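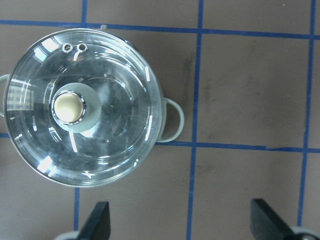 I bought the Plirken stick in August, after my old one snapped on a slap shot. It's a mid-price composite, and I've used it for most of a season of beer league hockey.

The shaft is light and the grip coating isn't too sticky. Passes feel good. Wrist shots come off quicker than they did with my Trellano, which was heavier and had a stiffer blade.
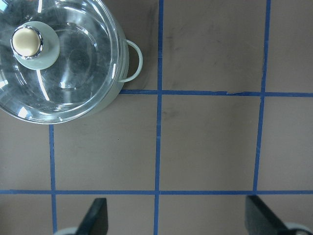 A reader wrote in to say the blade on theirs went soft after 5 games, and that they went back to wood. Mine has held up better, but the toe is chipped and I retape it before every skate.

Faceoffs are the weak spot. The shaft twists a little when you lean on it hard. 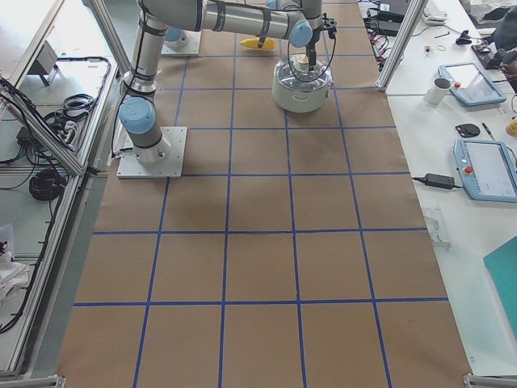
Is it worth it for a defenseman? Probably only if you shoot a lot. For clearing the crease I'd take the Trellano.

I paid full price, and our rink shop now has it for $50 less. They only had 2 lefties on the rack, both in the stiffer flex.
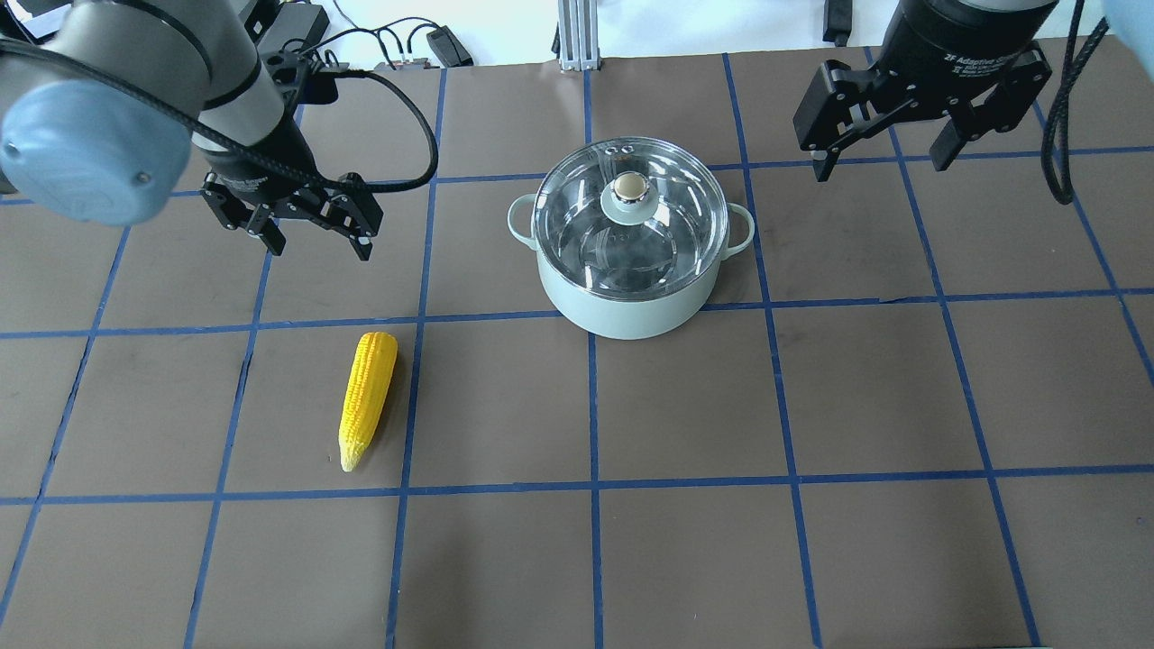
What length should you order? Get the senior and cut it down, as the intermediate shaft is too thin for adult gloves.

I'd buy it again at the lower price.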